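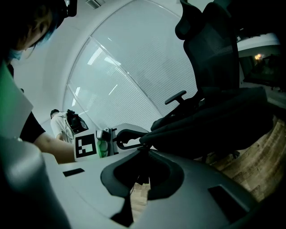

The Warix Ferry Inquiry

A short story

The Office of Waterway Records was established to keep an account of every crossing made at Warix, and for the greater part of its existence it did so without difficulty. A crossing was entered by number, followed by the hour, the state of the river and the names of those carried. The entries were made in ink by the duty clerk and countersigned by the ferryman. At the end of each year the ledger was closed, bound and taken upstairs.

It was in the course of closing the ledger that the matter of Crossing 1569 came to the notice of the Senior Clerk, Ramil Magbanua.

The entry was complete in every respect but one. It gave the hour as twenty minutes past six in the evening. It gave the river as high but passable. Under the heading for persons carried it gave a single name, Mellik, with no forename and no address. The column for the landing had been left empty. According to the ledger, the ferry had gone out with one passenger and had not arrived.

The ferry itself was at that moment tied up below the window.

Mr Magbanua sent for the duty clerk, a young man who had been with the Office since the spring. The clerk confirmed that the handwriting was his own. He had made the first part of the entry when the bell was rung on the near bank, as the rules required, and had waited for the second bell in order to complete it. The second bell had not been rung. He had waited until nine and had then gone home.

"You did not think to ask the ferryman?" said Mr Magbanua.

"The ferryman is not permitted in the building after seven, sir."

This was correct. It was the subject of a notice on the door, and the notice bore Mr Magbanua's own signature.

The ferryman was therefore asked to attend in the morning. He was a man named Merska, broad and slow of speech, who had worked the crossing for longer than the Senior Clerk had supervised it. He stood before the desk and declined the chair. He was shown the entry and his mark beside it, and agreed that the mark was his.

"Did you carry this person?"

"I did."

"And did you land him?"

Merska considered the question for some time. "Her," he said. "It was a woman. And I landed, but she didn't want to get out."

Mr Magbanua wrote this down. He asked the ferryman to go on.

The passenger, Merska explained, had sat in the bow with a bag on her knees and had said nothing on the way over. When they touched the far bank she looked up at the steps and at the road beyond them, and remained where she was. He told her that they had arrived. She said that she knew. He waited. It began to rain. After a while she asked whether it was possible to go back, and he said that it was, and he took her back.

"That would be a second crossing," said Mr Magbanua. "It should have been entered under its own number."

"She hadn't finished the first one," said Merska.

The Senior Clerk laid down his pen. The rules of the Office ran to 359 paragraphs, and he was confident that he knew them all. A crossing began with the bell on one bank and ended with the bell on the other. A passenger who returned was a passenger who had first arrived. There was provision for livestock which refused to land, and there was provision for the dead. He could recall nothing that dealt with a woman who had sat in the rain at the foot of the steps and changed her mind.

"Where is she now?" he asked.

"She went up the lane. I carried her bag as far as the gate."

"Which gate?"

"Yours," said Merska. "The old Magbanua house. I thought you knew."

Mr Magbanua thanked the ferryman and told him that he was free to return to his duties. He then closed the door of his office, which he did not as a rule do during working hours, and sat for some minutes with the ledger open in front of him.

The house had been let since his mother's death. The rent was collected by an agent and paid in at the end of each quarter, and he had not walked up the lane in all that time. He had understood the tenant to be a teacher. If he had ever been told her name, he had not kept it.

He went up at the end of the day. The gate had been painted. There was a light in the kitchen, and when he knocked it was some while before anybody came.

She was older than he had expected, and was still wearing her coat. The bag stood in the passage behind her, unopened.

"I am from the Office of Waterway Records," he said. "It concerns an entry which we are unable to complete."

"Am I in trouble?"

"No. There is a column which has been left blank."

She asked him in, and he stood in his mother's kitchen while she filled the kettle. A different table stood under the window. She told him, without being asked, that her sister lived on the far side, that they had not spoken for many years, and that a letter had come in December. She had gone down to the ferry on three evenings before she rang the bell. She had expected the crossing to be the hard part.

"And then there were the steps," she said.

"There are a great many of them," said Mr Magbanua.

"Will you have to put down that I didn't go?"

He explained that the ledger did not record what had not taken place. It recorded departures and landings. The difficulty lay in there being one and not the other.

"Then could it be left open?" she asked. "For the time being?"

He replied that the year's ledger had to be closed. It held 3026 entries and was due to be taken upstairs. He drank his tea. He asked whether the back bedroom was still cold in winter, and she said that it was, and that she kept her books there.

On the following day the Senior Clerk issued an amendment to the rules, numbered 360. It stated that where a passenger had set out and had not landed, and was known to be in good health, the entry might be carried forward into the new ledger under its original number, and might be so carried for as long as was necessary. The duty clerk copied it out and fixed it to the door, beneath the notice concerning ferrymen.

Crossing 1569 was carried forward. It stood alone on the first page, above the new numbers, and Mr Magbanua looked at it each morning when he came in.

The landing was entered on 2/16/25, at ten minutes to four in the afternoon. The river was low. The ferryman rang the bell himself, and the clerk noted in the margin that he had rung it twice.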